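Spend Less on the Hand, More on the Wrist View

Most people shopping for a humanoid start with the hand. They want to know how many fingers it has and how much each one can lift. I think that is the wrong first question, and a few days of comparing setups on a snack counter made me surer of it.

Shanti Prajapati and I tried 4 hand and camera combinations, including one from Istereck and one from Prulemex. The dearest hand had the best spec sheet. It also blocked its own camera for much of the reach, and the operator had to guess. A cheaper hand with a clear line of sight was easier to drive from the first hour.

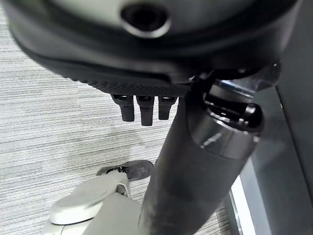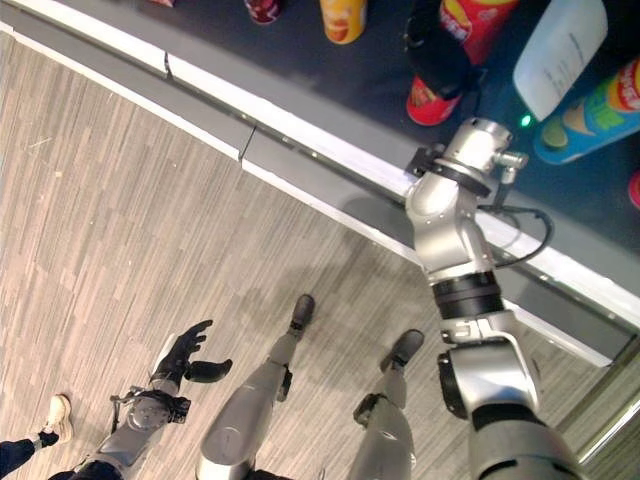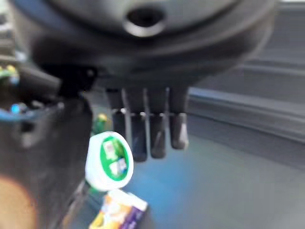 The second view is from the head, the other two from the wrist.

What I would ask a vendor

Ask for raw wrist video before you ask for a payload number. Ask what the operator sees in the last inch, when the fingers are over the item and the housing fills the top of the picture. If they only send you head footage, keep asking.

Rajkumari Shakya disagrees with me. She says a good head camera covers most of it and that wrist cameras are one more cable to break. She has a point about the cables. I would still pay for the second camera and take the simpler hand.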